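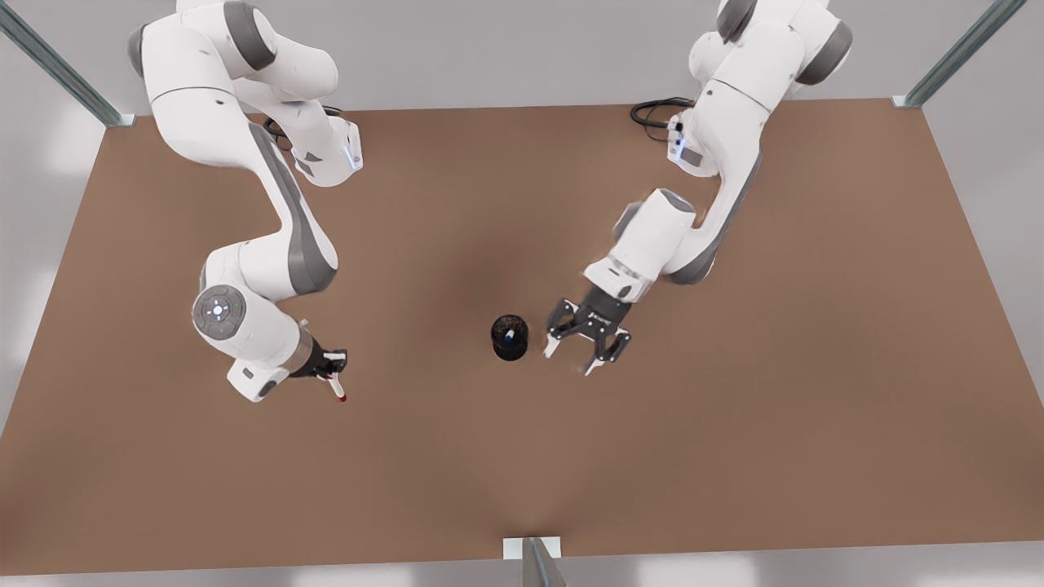 *Gritis上の作業台。右腕が先の赤い棒を保持、左腕のグリッパは開いた状態、間に黒いカップ*

## 双腕の「待ち」を学習させたら成功率が上がった件（上がったと言わせてほしい）

**nebosuke_arm**　2019年4月25日

研究室の名前は伏せますが、双腕の模倣学習をやっています。課題は見てのとおり地味で、右腕が棒の赤い側をカップに差し入れ、その間は左腕がカップを横から支える、というもの。人間なら電話しながらでもできます。

問題は左腕のほうでした。両腕の動作を一本のベクトルにまとめて予測させると、左腕が妙に働き者になる。右腕がまだ空中で棒の角度を決めかねているのに、左腕がさっさとカップを挟みに来て、そのまま数センチ運んでしまう。右腕はさっきまでカップがあった場所に律儀に棒を下ろします。涙が出ます。

そこで腕ごとに「今は動かない」という出力を別に持たせ、相手の腕の手先速度を条件に入れました。名前はGrestix。名前の由来は聞かないでください。

評価はシードを3つ、合計3,000エピソードです。

| 手法 | 成功 |
|---|---|
| Stulletti（両腕一括、ベースライン） | 1,079 |
| Grestix | 1,626 |

各手法とも同じ初期配置のリストを使っています。半分を超えたので、個人的には祝杯ものです。学会に出す前に殴ってほしくて貼りました。

---

**かに味噌制御**

> 半分を超えたので

祝杯は小さめのグラスでお願いします。

質問。「成功」の定義は？　棒の先がカップの縁より下に入った瞬間で成功なのか、そのあと何秒か保持してカップが立っていることまで見るのか。前者なら、派手に倒しながら成功しているエピソードが混ざりますよね。昔それで論文を一本書きかけました。書きかけです。

---

**nebosuke_arm**

先端が縁より下、かつカップの傾きがしきい値以内、その状態を一秒維持。倒しながらの成功は数えていません。最初の版では数えていて、そのころの数字はとても美しかったです。

---

**torque_obasan**

ベースラインの調整は公平にやりましたか？　Stullettiは動作チャンクの長さにかなり敏感で、長すぎると左腕が先走るのはよく知られた症状です。失敗の仕方を読む限り、チャンクを短くすれば「待ち」の出力なしでも相当直る気がします。

新しいモジュールを足す前に、定数をひとつ減らしてみる。地味なので誰もスライドにしませんけど。

---

**nebosuke_arm**

痛いところです。チャンク長は公開設定のまま使いました。自分の手法のほうは、その、熱心に調整しました。

---

**torque_obasan**

「熱心に」の部分を付録に書いてください。

---

**hirune_kalman**

torque_obasanさんには半分だけ反対します。

チャンクを短くすると先走りは減りますが、今度は両腕が毎回お見合いを始めます。うちでも似た課題で試して、左右の手先が互いに譲り合ったまま時間切れになる動画が大量に取れました。礼儀正しさでは過去最高でしたが、棒は一本も入らなかった。

だから「待つ」を明示的な出力にする発想自体は筋がいいと思います。気になるのは条件の入れ方で、相手の手先速度を直接渡していますよね。シミュレーションだとノイズのない速度がただで手に入る。実機では関節の読みを差分して、フィルタをかけて、遅れて、最後は信じない。この差は大きいです。

---

**かに味噌制御**

それは私も同意。せめて速度に遅延とノイズを足して再評価を。Gritisは遅延を入れる設定があったはずです。見つけにくい場所に。

あと、観測に画像は入っていますか？　入っているなら影も気にしたほうがいい。この作業台だと腕の下とカップの周りに柔らかい影が落ちていて、棒の先にも薄いのがある。台の面が無地なので、影は高さの手がかりとしてかなりおいしいです。照明を固定しているなら、方策が影を物差しにしている可能性があります。

---

**nebosuke_arm**

画像は入っています。照明は固定です。台の色も固定です。書いていて自分で不安になってきました。

速度の遅延は今夜回します。設定は見つけました。なぜか「描画」のタブにありました。

---

**pudding_no_soko**

横から失礼します。カップの中の青と白のやつも毎回同じものですか？　中身が見えるかどうかで、方策がカップの開口部を見つける手がかりになってそうで。黒いカップの黒い内側だけだと、画像からは結構つらいはず。

---

**nebosuke_arm**

毎回同じです。位置は揺らしていますが、色は変えていません。空カップの条件は試していません。宿題が増えました。

---

**Colton Gauthier**

翻訳を通して読んでいるので、変な日本語ならすみません。

Pilkingtonの双腕課題集を使ったことがありますが、片腕が何もしない時間の長さは、教示した人の癖に強く依存していました。慎重な人のデータだと左腕は長く待つ。せっかちな人だとほぼ待たない。両方を混ぜて学習すると、平均的に中途半端な時刻に動き出して、どちらの人よりも下手になります。

Grestixの改善は、この混ざり方を分離できた効果かもしれません。教示者は何人ですか？　一人分だけで学習しても差が残るなら、相手の腕を見ているという主張は強くなります。差が消えるなら、別の論文になります（それも悪くないです）。

---

**nebosuke_arm**

変なところはないです。私より読みやすい。

教示者は私と後輩です。後輩はせっかちで、私は慎重派、というか操作が遅いです。人ごとに分ける実験はやっていませんでした。完全にやるべきでした。

---

**torque_obasan**

Gauthierさんの指摘が一番大事だと思うので、照明や中身より先にそれをやってほしい。データはもうあるんだから学習を回すだけでしょう。

hirune_kalmanさんのお見合い問題については、チャンク長を何点か振れば決着がつく話です。私が間違っていたらここで認めます。認めるところまではやります。

---

**hirune_kalman**

認め方にも注目しています。

---

**nebosuke_arm**

途中経過です。遅延とノイズを入れた分だけ終わりました。

結果、Grestixは落ちました。まだStullettiよりは上ですが、「半分を超えた」はもう言えません。グラスは戻しました。落ちた分の動画を見ると、左腕が待つのをやめるタイミングが遅れて、カップに触る前に棒が縁に当たるパターンが多いです。左腕が働き者から寝坊に転職しただけのような気もします。

教示者別の学習は今キューに入っています。前に並んでいるのが後輩のジョブで、やたら長い。せっかちなのは操作だけのようです。

---

**かに味噌制御**

落ちた数字も表に入れてください。査読者はだいたいそこから読みます。

それと相手の速度の代わりに、相手の腕の「今は動かない」出力のほうを渡す版は試しました？　あれなら実機でも遅れなしで取れるはず。方策が自分で出した値なので。

---

**nebosuke_arm**

それ、試してないです。キューの一番後ろに入れました。教示者別のほうが終わったら、表ごと差し替えてまた書きます。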